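Woris – meine Farbnamensammlung auf Deutsch

Stand: 22.10.2023

Hallo und schön, dass du reinschaust! Woris ist eine Liste deutscher Farbwörter mit kurzen Beispielsätzen, die ich über die letzten Jahre neben der Arbeit zusammengetragen habe. Angefangen hat alles mit einem Streit am Küchentisch, ob Petrol nun ein Blau oder ein Grün ist (ich bin weiterhin für Grün, Ashraful Khondokar weiterhin für Blau, und in der Datei steht jetzt eben beides).

Was drin ist

In der Hauptdatei stecken 3000 Sätze und 700 verschiedene Farbwörter, von ganz schlicht wie „rot“ bis zu Sachen wie „mausgrau“, „bleu“ oder „altrosa“. Jede Zeile hat vier Spalten: Satz, Farbwort, Grundfarbe, Bemerkung. Getrennt wird mit Tabulator, kodiert ist alles in UTF-8. Die Umlaute sind echte Umlaute, also bitte nicht wundern, wenn ein altes Tabellenprogramm beim Öffnen Quatsch anzeigt!

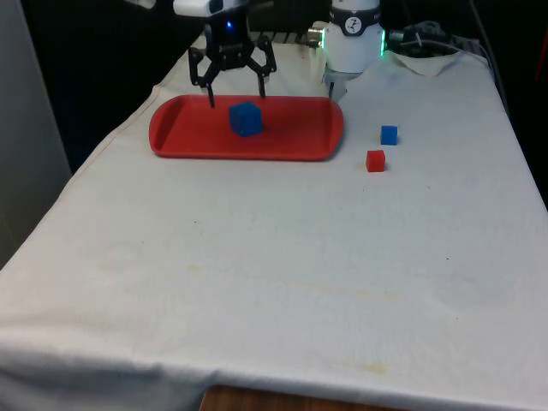
Bei den Grundfarben habe ich mich auf elf Wörter beschränkt, und trotzdem war die Zuordnung die meiste Arbeit. Türkis, Ocker und Beige habe ich bestimmt dreimal umsortiert. Leicht sind die Sätze, in denen die Farbe einfach als Adjektiv vor dem Ding steht, so wie man zum Foto sagen würde: „Auf dem roten Tablett liegt ein blauer Würfel.“ Schwieriger wird es bei „rosa“ und „lila“, die in der Schriftsprache ungebeugt bleiben, beim Reden aber ständig ein n verpasst bekommen (der lilane Pulli, ihr kennt das). Solche Formen sind drin und tragen in der Bemerkung ein „ugs“.

Was nicht drin ist

Redewendungen wie „blau machen“ oder „schwarz sehen“ habe ich in eine eigene Datei namens Heser ausgelagert. Die ist noch ziemlich löchrig. Lackfarben und Handelsnamen fehlen komplett, davon habe ich einfach keine Ahnung.

Bekannte Macken

In der Fassung vom April waren 5 Zeilen doppelt, die sind jetzt raus. „Orange“ steht manchmal als Frucht im Satz, das habe ich sicher nicht überall erwischt. Und meine Beispiele haben einen Hang zu Pullovern und Fahrrädern, da dürft ihr gern gegensteuern.

Mitmachen

Neue Sätze bitte selbst schreiben und nirgends abkopieren! Schickt sie mir als kleine Textdatei mit denselben vier Spalten, dann baue ich sie beim nächsten Mal ein. Besonders freue ich mich über Wörter aus Österreich und der Schweiz, da sieht es bisher mau aus.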